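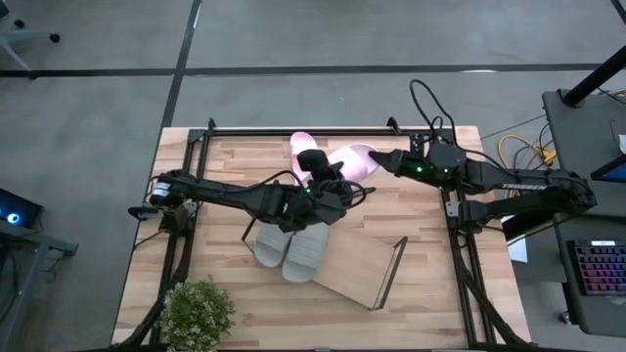 ABOUT US

Hajji sells slides, sandals and the small wooden racks to keep them on. We started in Cletdale with one shelf of house shoes at the back of a hardware store, and we now stock 356 styles and sizes in a building of our own on Braner Street.

Most of what we sell is plain. The slides come in soft colors such as pale pink and light gray, with a broad ribbed strap and no buckle. People buy them for the house, the pool or the walk to the mailbox. A lot of families order a pair per person, and that is how we got into racks.

Our low rack is called the Reltiretti. It has a smooth wood board on black metal legs and sits by a door without blocking it. Slides go on side by side, toes out. We sold 300 in the first year and 2,000 since then.

Orders placed before 2 p.m. leave the same afternoon. Pairs are checked against each other before they are packed – same size, same shade, one left and one right. If something is wrong with yours, send it back within the season and we will replace it. Keep the box if you can.

The store is open to walk-in customers from 10 a.m. to 5 p.m. and there is parking behind the building. We close for two weeks in September to count stock. Wholesale orders start at 200 pairs – ask at the counter for the price list.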